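Clearing the floor around a standing desk

A height-adjustable desk needs free floor on all sides before its travel can be tested. Bags, open boxes and spare cable tend to collect near the shelving, and a cable caught under a foot or pulled tight at full height is the usual fault.

1. Lower the desk fully and switch it off at the wall. Lift every bag off the floor.

2. Separate the cables. Unplug one end of each, pull it free of the others and coil it to a loop of 300 mm. Fasten with two hook-and-loop ties and label the plug end.

3. Sort the open boxes. Flatten the empty ones and store them upright. Boxes still in use go on the lowest tier of the wire shelving, heavy items first. 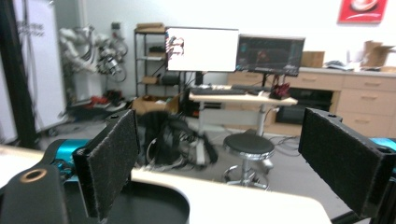

4. Re-route the desk supply. Leave enough slack for the full travel plus 10 cm, and fix the cable to the column at the lower end only – a tie at the top will pull when the desk rises.

5. Move any wheeled board clear of the desk and apply its castor brakes.

6. Restore power and raise the desk slowly to full height. Stop if any cable tightens. Lower it to 70 cm and check that nothing has shifted underneath.

Repeat step 6 with the monitor and lamp connected. On the Manzano layout the sweep is done every Wednesday, before the floor is cleaned.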